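Grunuscombe Robotics Club
Two-Arm Set-Up Guide, Section 4: Start Position and Hand Check

Read this before you touch the Rireo software. The vendor's quick-start card says the arms are "ready in 2 minutes." They have never been ready in 2 minutes in our club, and you should plan on 40.

1. Clear the floor under both arms. Look for cables first.

2. Put the gloves on both hands and fasten the wrist straps. Tug each fingertip. If the glove slides, start over.

3. Load the Warnar profile. Don't use the one named Fraser, even though the menu marks it "recommended." We saw no gain from it in January, and two joints drifted.

4. Run Home. Wait for the tone, then wait again until both arms have stopped moving.

5. Run Meet. The hands should come together in front of the head, fingertips touching.

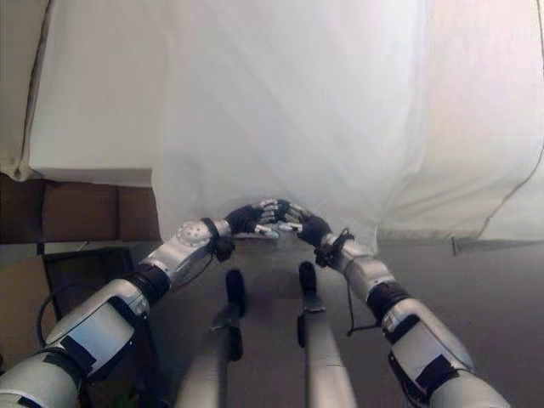 6. Look at the fingertips from the side as well as through the head camera. The software will report "aligned" with a gap you can fit a pencil through, so the message alone doesn't count as a pass.

7. Write down the left and right shoulder values. On 21st January ours read 1,287 and 324. If yours are far off, run Home again before changing any settings.

CAUTION: Keep your hands out of the space between the arms during Meet. The soft-stop feature is supposed to catch this. Marwan Boutros tested it with a foam block and the block lost.

NOTE: Auto-calibration is promised for the March update. It was promised in the last one too. Until a student has run it on our arms and logged the results, keep doing steps 4 to 7 by hand.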